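Speaker Notes: Lending Household Goods Through the Public Library
Irnham Regional Library Conference, 20/09/2022
Session length: 30 minutes, followed by questions

Opening

Good morning, and thank you to the conference office for the invitation. I am speaking on behalf of the Putden Library Service, which has operated a household lending collection at its central branch since April of last year. The collection sits alongside our books and recordings and is governed by the same borrowing rules wherever possible.

(Pause for latecomers. Confirm that the captioning is working.)

The purpose of this session is to set out how the collection is managed, what it costs in staff time, and which of our early decisions we have since changed. A written policy is available on request. Please hold detailed questions on insurance until the end, when my colleague Akash Garg will join me.
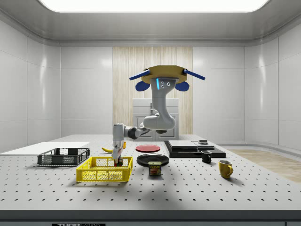

Image credit: Putden Library Service

Slide 2: Background

Putden serves a town with a large number of rented homes and limited storage. In our residents' survey, many respondents told us that they owned items they used once a year, and that they had gone without other items they could not justify buying. Cake pans, folding tables, sewing machines and carpet cleaners were named most often.

The Library Board approved a pilot of 40 items. Each item had to meet three conditions. It had to be safe for an untrained adult to use, it had to fit in a standard car, and replacement parts had to be available. The third condition proved the hardest to satisfy. We declined several generous donations on that ground, and donors were thanked in writing.

Slide 3: Cataloging

Household goods do not fit easily into a catalog designed for print. Our first records used the manufacturer's product title, and patrons could not find anything. A person who wants a drill will search for "drill." The records now begin with the common name, followed by size, power source and a list of loose parts.

Iman Slaoui, our cataloging librarian, wrote the local guidelines. They run to 20 pages and have since been adopted by the Pevley branch libraries with minor changes. Copies are on the table by the door.

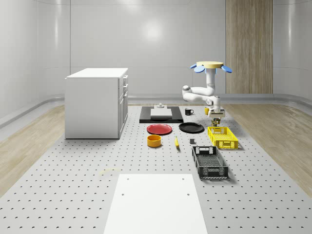 Every record also carries a note of what the borrower must supply. Batteries, thread, cleaning fluid and sandpaper are the patron's responsibility. We tried supplying them during the first season and found that the cost could not be controlled, so the practice ended when the pilot closed.

(If time is short, skip the sample record and go directly to Slide 4.)

Slide 4: Loans and returns

The loan period is one week, with one renewal if no other patron is waiting. Reservations are accepted online or at the desk. Items are inspected at return, in the presence of the borrower, against a printed checklist. Inspection is the largest single demand on staff time. Any library planning a similar service should schedule for it from the first day and should avoid accepting returns during the final half hour before closing.

Late fees are not charged. Borrowing is suspended until the item comes back, and in most cases a telephone call is sufficient.
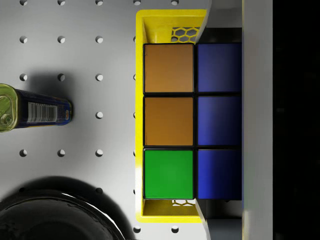 Damage is handled in two categories. Ordinary wear is recorded and absorbed by the service. Loss or misuse is referred to the branch manager, who may ask for a contribution toward repair. Our annual repair budget is $1,000, and we have remained within it.

Slide 5: What we would do differently

We would begin with fewer electrical goods. Each must be tested by a qualified person before it enters the collection and at set intervals afterward, and our first testing contract was poorly drafted. The present agreement, with Subramaniam Electrical, states plainly who collects the items, who signs the record and how quickly a failed item is reported.

We would also involve front desk staff earlier. They were consulted after the shelving had been ordered, and the shelves were too shallow.
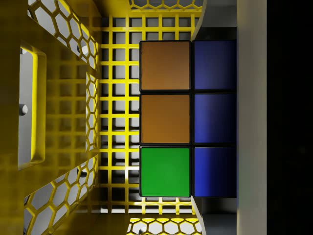
Shanti Nigam
Head of Branch Services, Putden Library Service

Slide 6: Next steps

The Board has agreed to extend the collection to a second branch. Selection will again be led by patron requests, with preference given to items for cooking, home repair and caring for infants. Adjoa Sulemana will coordinate the work and is compiling a contact list of libraries willing to share their policies. Please add your name before you leave.

(Invite Akash to the front. Repeat each question into the microphone before answering. Questions about volunteer screening go to the Board office in writing.)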